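Zosell Robotics Club – Bag Reaching Gallery

Welcome back to our little corner of the website, and thank you for all the kind notes about the last batch of photos! This semester our students at Kidel Technical College have been working on a challenge that sounds simple until you try it, which is getting an arm to reach into a paper bag and deal with whatever it finds there. We meet every Tuesday in the Benavides Building, and between the two teams we have now logged over 460 tries – a number that makes us proud and also a little tired. 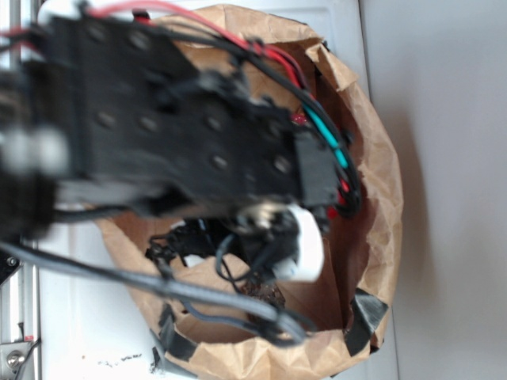 Down it goes, on the move over a bag held in place with a few strips of black tape.

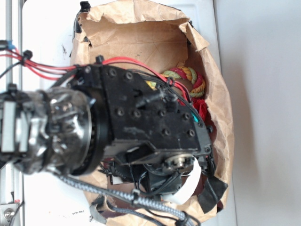 A knotted rope toy in red, green, yellow and orange waiting near the top of the bag, with something bright red just under it.
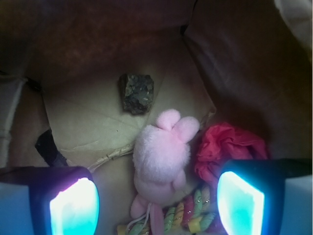

The view from between the fingers, with a pink bunny, a dark rock and some crumpled red tissue paper – soft, hard and crinkly all sharing the same floor.

Do I need to know how to program before I join?
Most of our members had never written a line of code when they first came. New folks usually spend their first few weeks setting up bags, keeping the log sheet and sitting next to someone on the Hulia software, and they pick up the programming as they go along.

The spring showcase is in April, and each team will get 40 minutes at the table. There are 70 seats in the hall and families are very welcome, so please do come by and say hello!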